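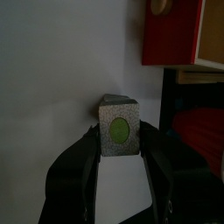
Several people who handled the first set of blocks told us that a mark on one face was enough for them, and that they would sooner have a plain surface everywhere else. One comment, returned on the feedback sheet, went further: if the stone pattern is too busy, the hand finds the block but the eye loses the mark. The project group took this remark as the starting point for the second half of its work.

1. Purpose

The Prullgate project examined how surface pattern and color affect the sorting of small blocks. The group wished to learn whether a patterned block with a single colored mark can be sorted as easily as a plain block with the same mark.

2. Materials

The patterned blocks are gray with darker, irregular markings that resemble cobblestone. A green oval on the front face serves as the sorting mark. The top face is less even than the front, and participants were asked to disregard it. The plain set, referred to in our records as Vainio, uses the same marks on an undecorated ground. Both sets were stored in the Motusau cabinet between sessions.

3. Procedure

Each participant completed 20 trials with each set. Blocks were presented one at a time, and the participant stated the color of the mark before placing the block in the matching tray. Errors were entered on the record sheet by a second student. Sessions were held in the afternoon during March and April. A session was stopped early if the participant asked for a rest, and the remaining trials were carried over.

4. Results

Of 2,000 recorded placements, 261 were wrong. Errors were more frequent with the patterned set, chiefly where the block was presented with its marked face turned aside. When the mark faced the participant, the difference between the 2 sets was small.

5. Remaining work

The group has requested a further set, Plekatik, with marks on opposite faces. Trials will follow the procedure in Section 3. The record sheet will be revised to include a column for the direction of the marked face.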